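The Understudy for the Rain

Dolores Ostrowski had been told the orchestra would be there at ten, and at ten she was standing in the wings of the old Vomley Picture House with a clipboard, a cold tea and no orchestra.

"They're on the coach," said Noel Quiambao, coming down the side aisle two steps at a time. "The coach is on the ring road. The ring road is on fire."

"The road?"

"A lorry. Mattresses. Everybody's fine, the driver got out and had a sandwich. But it's all closed, and they're behind it, and so is the harp."

Dolores looked at the screen. It had been up since Monday, enormous and very white, and at half past seven that evening it was going to show The Glass Ferry, silent, uncut, with a brand new score played live by the whole Flostivach Chamber Orchestra. The festival had sold 70 tickets in the first hour and the rest by teatime. She had loved this film since she was nine years old. She had seen it on a bedsheet, at a cousin's wedding, with an uncle playing the accordion, and she had never got over it.

"How long?" she said.

"They think four. They could be here by four."

"And the rehearsal was going to be six hours."

"And now it's going to be very exciting," said Noel, who was the sort of person who meant it.

The composer was sitting in row F with her shoes off. Yee-man Yuen had written every note of the new score in a rented room over a bakery, from January to the end of May, and she said it had come out smelling of rolls. She was small and quick and she hummed all the time, even when she was on the phone, so that people at the other end thought they had been put on hold.

"I can use the time," she said, when Dolores told her. "I can fix the rain."

"What's wrong with the rain?"

"Nothing's wrong with it. It's just not wet."

Dolores knew the bit. Anyone who knew the film knew it. Near the end the ferryman's daughter stands on the landing stage, and it starts to rain, and she doesn't go in. It lasts a minute and a half and nothing else happens, and grown men have had to leave the room.

"I've got it in the strings," said Yee-man, "plucked, very soft, and it's pretty. But it sounds like somebody telling you about rain. I want to be out in it!" She flung both arms wide and knocked her own score on to the floor, and a hundred sheets of paper slid off under the seats like otters.

They all got down on their knees. It was down there, between row F and row G, with his head under a folding seat, that Noel said, "What about the Sorensen?"

Nobody spoke for a second.

"Does it still go?" said Dolores.

"Harriet would know."

Harriet Dvorak did know. She came over from her shop with a torch and a tin of grease, delighted to be asked, and led them down through a door marked BROOMS. Behind the brooms was a passage, and at the end of the passage, under a dust sheet, was the Sorensen Effects Cabinet, which had been put in when the picture house was built and had not been played in public since the talkies came.

It looked like a wardrobe that had swallowed a church organ. It had pedals and pull-cords and a crank. It had a rank of little brass labels, and Yee-man went along them with her finger, reading them out in a voice that got higher and higher.

"Horse, trot. Horse, canter. Surf. Train, departing. Small dog. Large dog. Crockery! Oh, it's got crockery. Wind. Distant wind. Door. Quarrel – how do you do a quarrel?"

"Two reeds and a bit of leather," said Harriet. "It's ever so rude."

"Rain," read Yee-man, and stopped humming.

Harriet gave the crank a few turns and pulled the cord. There was a cough, and a puff of dust came out, and a very old moth. Then, from somewhere deep in the cabinet, came a hiss and a patter, dry peas running over slats of tin, thin at first and then thicker. It came up through the floor as well. Whoever built the place had run a wooden duct from the cabinet to a grille beneath the stage, so that from the stalls you couldn't tell where the sound was. Noel ran up to check and they heard him shouting.

"It's raining!" he yelled. "It's raining in here! Come and stand in it!"

They took turns. Dolores went up and sat in the middle of row J with her eyes shut, and she was nine again and smelling damp wool and wedding cake.

There was one difficulty, and it was that the cabinet needed a player. The crank set the weight of the rain and the cord set the speed, the pedal brought the duct open and shut, and you needed to keep the three of them going and watch the film in a mirror the size of a playing card. Yee-man would be conducting. Harriet had a bad shoulder. Noel had a go and produced, in order, hail, a large dog and the quarrel.

"Who do we know," said Dolores, "with good hands and a bit of nerve?"

"Bukola," said Harriet at once.
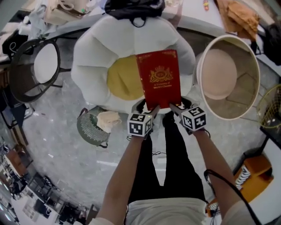 Words by the Thursday Desk
Posted 14 August 2025 in New Fiction

Bukola Oyewole played the drums at weddings and the triangle in the school orchestra, where she had once waited 3,422 bars over a single term to come in and had not missed it. She was sixteen. She arrived on a bicycle with her sticks in her back pocket, and was shown the cabinet, and said a word her grandmother would not have liked.

"Can I keep it?" she said.

"You can play it tonight," said Dolores.

"In front of people?"

"Under them, really."

She was good straight away. She didn't crank the thing so much as lean on it, and she listened with her chin up. By one o'clock she had the drizzle. By two she had a real downpour and could bring it off again so gently that you went on hearing it afterwards. Yee-man lay flat on the boards over the grille with a pencil in her mouth, crossing out violins and laughing.

The coach came in at twenty past four. Out got the orchestra, hot and creased and full of crisps, and the harp after them, and they had the music on the stands in five minutes. They ran the first reel, and the second. The horn player had to be told three times that it wasn't a dream sequence. They skipped the storm, ran the landing stage twice, and on the second go the cellos forgot to come in at the end because they were listening to the rain, and Yee-man put down her stick and said that was it, leave it like that, don't anybody come in.

"At all?" said the first cello.

"At all! Let her stand there."

So that was how they did it. The doors opened at seven. People came in summer frocks, and in bow ties, and one man in a cape. The Vomley Mercury sent its critic, and a firm called Vusmont sent a trolley of free choc ices, and the lights went down, and the ferry came out of the mist with the flutes all round it.

Dolores stood at the back. She had meant to count the house and check the fire doors and do all the things she usually did. She did none of them. She watched the whole film, start to finish, holding the rail.

When they got to the landing stage Yee-man brought the orchestra down and down until there was only one viola, and then she stopped that too. The daughter looked up. Under the floor, in the dark, with one eye on a mirror, Bukola leaned on the crank.

It began so quietly that Dolores saw people look at the ceiling. A woman in row C turned up her collar. Then it came on properly, all over the house at once, on every hat and every shoulder, and the girl on the screen stood in it with her face wet and didn't go in, and nor did anyone else. The man in the cape had taken it off and put it round the stranger next to him.

Afterwards there was a great deal of noise. Yee-man bowed and pointed at the orchestra, and the orchestra stood up and pointed at the floor. The audience, not knowing why, clapped the floor. They were still clapping it when Noel went thundering down past the brooms to fetch her.

Bukola was sitting on an upturned bucket with her arms hanging, grinning like mad and covered in dust.

"Did it sound all right?" she said. "You can't hear a thing down here."

"Come up," said Noel. "Come up and see."

She got to her feet, and her elbow caught a cord, and all through the Vomley Picture House, over the cheering, there barked a small dog.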